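Residuals

1. The number

Segers wanted a single figure by Monday, and Martens had two.

The first was 1,574. It was the count of simulated episodes, out of 1,886, in which the policy had finished the task. The second was 138. It was the count of those finished episodes that Martens no longer believed.

He had written both on the whiteboard in the Kurian room, one above the other, without a minus sign. The building at Vallard was heated on weekdays only, and he kept his coat on.

The method was called Vanallow and was simple enough to put in one paragraph, which Segers had done for the abstract. A policy is trained on demonstrations. It is then run in simulation from a large set of starting layouts, and each run is scored by a checker that reads object positions from the simulator state. Runs that score as successes are added to the training set. The policy is trained again. After three rounds the success rate had gone up each time, and the curve was the second figure in the paper.

The checker was 288 lines long. Martens had written it in March, in an afternoon, and had not opened it since.

2. The instruction

Each episode began with a line of text. For the layout family he was reviewing, the line was: put the red ball in the bowl. The ball started at a sampled position on the table. The bowl started at another. The green pad and the yellow object were distractors and had no role in the score.

The checker asked whether the center of the ball lay inside the rim of the bowl and below a fixed height. If the condition held for ten consecutive steps, the episode ended and was marked one.

Martens had been looking for slow episodes. He sorted by length out of habit, longest first, and then by mistake clicked the column header a second time. The shortest episodes came to the top. The first 138 of them were all the same length, and the length was ten steps.

He opened one and stepped to its last saved state.

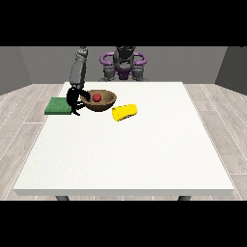

3. What the checker saw

The ball was in the bowl. The fingers were beside the rim with nothing in them. By the definition in the code, the task was complete.

He went back to step zero. The ball was in the bowl there too.

He opened the layout file. Ball position and bowl position had been drawn independently, with a rejection rule to keep objects from overlapping. The rule compared bounding shapes. For the bowl it used the solid outline of the wall, and the inside of the bowl was not part of the wall. A ball dropped into the hollow did not overlap anything. The sampler had allowed it, the ball had settled, the checker had counted to ten, and the arm had moved a few centimeters toward an object that needed no moving.

Martens opened twenty more. He wrote down the gripper's travel for each one. The mean was small and the spread was smaller.

He then looked at what the arm did in those ten steps across the three training rounds. In round one it started toward the bowl at normal speed. In round two it started later. In round three, in most of the episodes, it traveled less than half the distance it had in round one. The free successes had gone back into the training set, and the policy had learned from them what they contained.

He plotted this and saved the plot with the date in the name, as the Zevureck naming rules required. December 14, 2024. Then he called Segers.

4. The call

"How many?" Segers said.

"138."

"Out of the successes."

"Yes. Take them out of both and the rate drops a little. The curve still goes up."

"Then we take them out."

"They're in the training data for rounds two and three."

Segers did not answer for a while. Martens could hear a dishwasher being loaded.

"Does it matter at that fraction?" Segers said.

"I don't know. There's one more thing. I ran the round three policy on the empty-bowl layouts where the ball starts close to the rim, outside. It waits."

"It waits for what?"

"It goes partway and slows down. Then it recovers and does the pick. In round one it doesn't slow down."

"For how long?"

"Almost ten steps."

The dishwasher door closed. Segers asked him to say that again, and he did, and gave the standard deviation.

"Put that in," Segers said.

"Where?"

"Give it a section. Move the curve to the appendix."

"The abstract says the curve."

"I wrote the abstract, I can write it again. Can you rerun all three rounds by Monday?"

Martens looked at the queue. There were two jobs ahead of his, both from the group upstairs, both started on Friday night.

"Two of the three," he said.

5. The patch

The fix to the sampler was one line. He replaced the bowl's outline with a filled disk and regenerated the layouts with the same seed. He added a condition to the checker: the ball must be outside the bowl at step zero, or the episode is void. He thought about it and added another, that the ball must at some step have been in contact with a finger. The checker was now 294 lines.

He submitted round one at ten past four. While it was waiting he returned to the episode he had first opened and played it at quarter speed, all ten steps, watching the distance between the nearest fingertip and the rim. It decreased at every step. At the last one it was still decreasing.

He copied the file into a folder called keep, and went to find out whether the coffee machine was on the weekday timer as well.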